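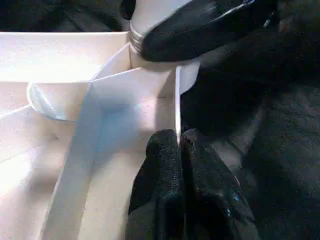
White cylinder with a ridged band, beside the rim of a box.

Packaging returns, July

The Urkow depot received 3,690 flat-pack cartons last month. Most damage was at the corners, where the double-wall board had been swapped for single-wall to save weight. Pollis has gone back to double-wall on anything shipped with loose legs.
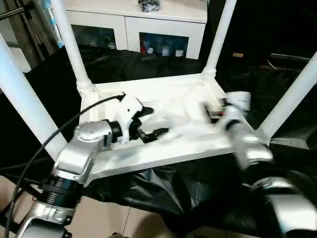
Corner inserts stay at 5 per carton until the Nillano stock is used up. Pallets are now capped at 600 kg, and stretch wrap must overlap the pallet deck.
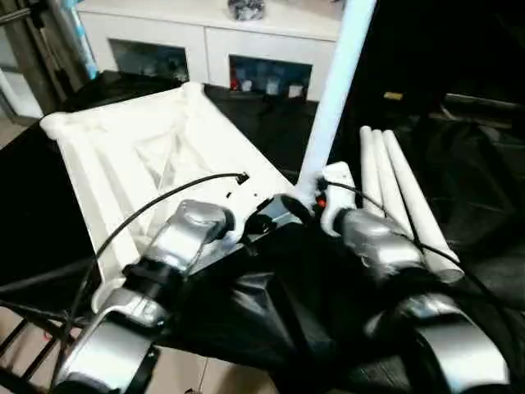 Vichien Petchrat replied that the cap is fine for Prasertsri loads but the wrap rule needs a stated overlap, or each shift will pick its own.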